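Search the help pages
Enter keywords
Go

Withdrawal returned to balance after a currency change on the account

Asked by Zuleica Nogueira
Category: Payments and verification

I hold an account with Plullix, an online casino and betting site licensed in Ilimdale. It was opened in the local currency. In November I moved to Prurkville and asked support to change the account currency, which they did by closing the old wallet and opening a new one under the same login. The balance was carried over correctly.

Since then I have made two withdrawal requests of 700 each. Both went to "processed" and were then returned to the balance with the note "method not eligible". The card is the same one I have always deposited with. It has not expired and the name matches. Identity documents were approved when I first registered and still show as approved.

Support told me to "make a deposit first". I do not want to deposit in order to withdraw. Is this a licence requirement or a house rule, and is there a way round it?

Answer 1 (marked as accepted)
Meinrad Auer

It is a house rule that follows from a licence requirement. The two are often mixed up by support staff.

The usual requirement is that the operator pays winnings back to a method the customer has been shown to control, and where possible to the one used for deposits. How the operator records that is its own affair. On many platforms the link between card and customer is stored against the wallet and not against the login. When your old wallet was closed, the deposit history stayed with it. The new wallet has no deposits, so the payment system finds no card it can pay out to. Your identity status sits at login level, which explains why it still shows as approved.

A small deposit creates the missing link, and this is why support suggests it. Before you do that, ask for the following in writing:

1. That the deposit history of the closed wallet be attached to the new one. Give both wallet numbers. The old one is on your closing statement.
2. If they cannot do this, that the card be verified by document. A statement showing your name and the last digits of the card is normally enough. Cover the middle digits.
3. If they refuse both, payment by bank transfer to an account in your name.

Address the request to the payments team and use the word "complaint" in the subject line. A general enquiry may be closed without a reply, while a complaint has to be logged and given a reference. In the terms I have read, the operator has 8 weeks to give a final response. After that you can take it to the dispute body named at the foot of their terms. You do not need to wait the full period if they send you a final refusal earlier.

Two further points. Check whether a single withdrawal above 2,000 triggers a source of funds check, and avoid joining the two requests with anything else until this is settled. Also check that no bonus was credited when the new wallet was opened. A welcome bonus with a wagering condition of 40 times would block withdrawals as well, though the message would normally be different.

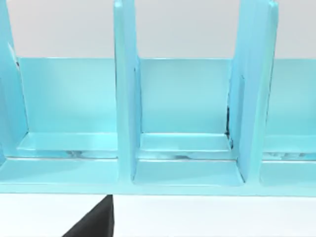

Page last changed: February 2024

Answer 2

Had the same thing with Koppel. Deposited the minimum, withdrew everything the next day, no problem. Quicker than arguing with them.

Comment by Meinrad Auer: This works in most cases, but read the terms first. Some operators require each deposit to be staked at least once before any withdrawal. If so, the minimum deposit has to be played through, and you should know that before you send it.

Answer 3

Which country are you in now? If you moved you might not be allowed to play there at all. They could be holding the money for that reason. Did you update your address or only the currency?

Comment by Zuleica Nogueira: Both, on the same day. Prurkville is on their list of accepted places. I have sent the complaint with both wallet numbers and asked for option 1, with option 2 as the alternative. They have given me a reference and nothing else so far.

Comment by Meinrad Auer: Keep the reference and take a copy of the transaction list for both requests. Returned withdrawals sometimes drop off the list when a wallet is adjusted by hand.

Related questions
Card replaced by bank, can I withdraw to the new one?
Closed account with balance remaining
What counts as proof of source of funds
Bonus cancelled but wagering still shown
Moving abroad with an open bet
How long can a withdrawal stay pending?

Contact us | Copyright of answers remains with their authors | Back to top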